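Cavlow Home Care Evenings
Handout for Session 3: Attic Air Sealing and Insulation
Print this page | E-mail this page

Hi again, and thanks for coming back! Last session we spent most of our time on gutters and got a bit carried away with downspouts, so I'm keeping the notes tighter this time. Read through these before class if you can, and bring questions about your own attic (photos on your phone are great).

Why we start with air and not with insulation

When people feel a cold bedroom in January, they usually go buy more insulation. I did the same thing in my first house on Darodbridge Road, and the bedroom stayed cold. Fluffy insulation slows heat moving through it, but it does very little to stop air moving through it. If warm air from the house is leaking up around a light fixture or a plumbing pipe, it goes straight through the batts and takes your heating money along. It also carries moisture, and that moisture can settle on the cold underside of the roof deck. So the order is seal first, insulate second. Write that one down.

The places I always look first:

- The attic hatch or pull-down stairs. Often there's no weatherstripping at all.
- Gaps where pipes and wires come up through the top of a wall.
- The bathroom fan housing, and where its duct goes. If it just dumps into the attic, fix that before anything else.
- Dropped ceilings over kitchen cabinets or showers, which can be wide open at the top.
- The chimney. Use sheet metal and high-temperature sealant there, never regular foam. 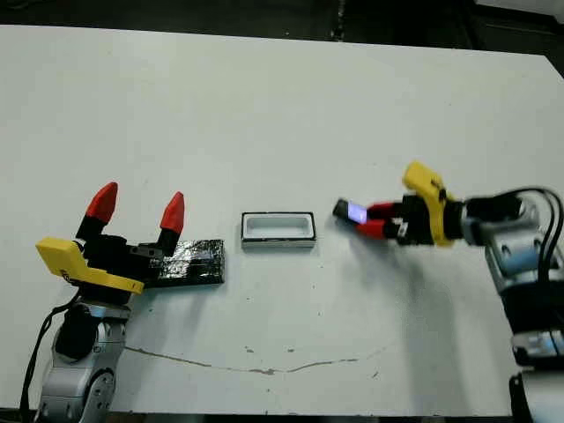

What to wear and bring

Long sleeves, gloves, a decent dust mask, goggles, and a headlamp. Kneepads if your knees are anything like mine. Take a couple of planks to lay across the joists, and please step only on joists or planks. I put a foot through a hallway ceiling once and the patch still shows when the sun comes in low.

Pick a cool morning for this. Attics get dangerously hot in summer, and you'll rush the job if you're miserable.

If your house is older and you find pebbly, grayish loose fill, stop and leave it alone until it's been tested, since some of it contains asbestos. Same goes for old knob-and-tube wiring: don't bury it, call an electrician.

Picking your insulation

We'll pass samples around in class, but in short: batts are cheap and fine for open, evenly spaced joists, as long as you cut them to fit and don't squash them. Loose fill is better for attics full of odd corners, and you can usually rent the blower from wherever you buy the bags. Rigid board is what I like for the back of the hatch (glue on 2 layers and it makes a real difference!).

People always ask me how deep to go. It depends on your climate and what's already up there, so look up the recommended R-value for your zone and check the coverage chart on the bag. If you can see the tops of your joists, you almost certainly need more.

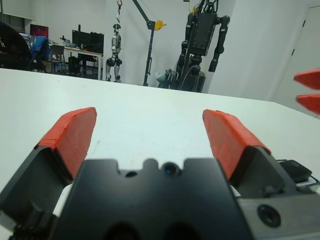
Gripper and white tabletop.

Don't block the vents

Soffit vents let outside air in at the eaves, and it leaves near the ridge. Stuff insulation into the eaves and you cut that off. Staple a baffle into each rafter bay that has a vent before you add anything. It's a fussy, neck-aching job and I put it off every time, but it has to happen first.

Recessed lights need care too. Only cans rated for insulation contact can be covered. The others need at least 3 inches of clearance all around, and if you aren't sure which kind you have, treat them as the second kind.

For next time

Go up with a flashlight and spend about 5 minutes just looking. Sketch your attic floor and mark every pipe, wire, fan, and light you find. Dark, dirty streaks on old insulation are a good clue, because they often show where air has been filtering through for years. Bring the sketch and we'll work out a sealing plan together.

Next session is basement rim joists, so wear old clothes.

Handout updated July 23, 2026
3 comments | 5 shares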